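Savix: rehearsing kitchens before the hardware arrives

Pallinora sells Savix, a simulated kitchen pack for two-armed robots, on an annual licence. Its product lead calls it "a test bench — no more".

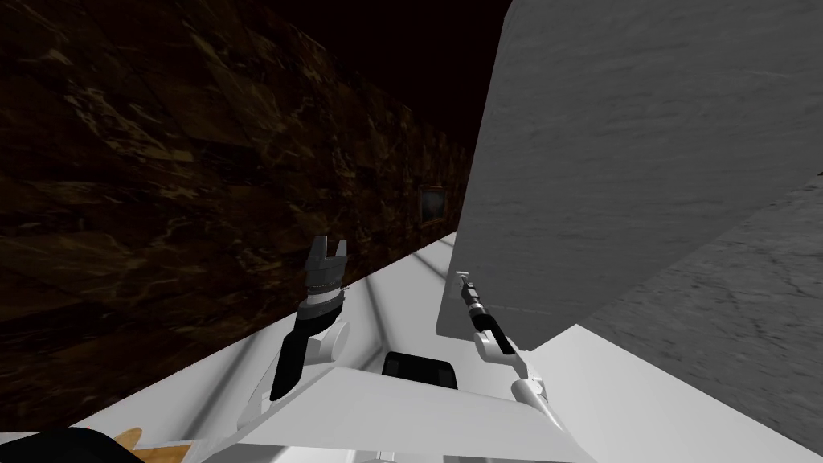

"Customers bring their own controller," she said. "We supply 12 layouts and 50 surface finishes." 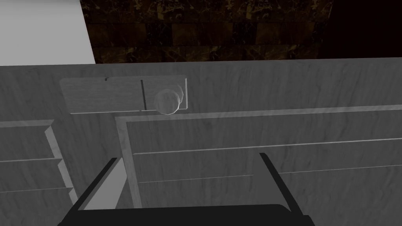 Drawer pulls cause most support requests. "People tune for one knob and one finish."

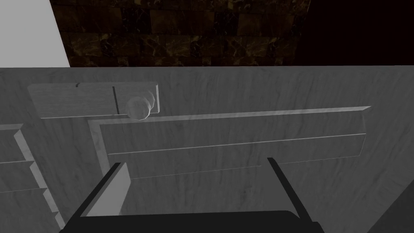
A standard batch is 400 runs. Contact settings can be edited, but the manual is thin on friction. 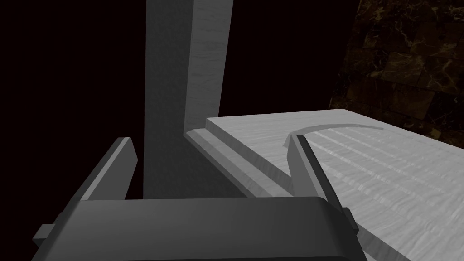
Licensing

"Per seat, with 25 seats the maximum."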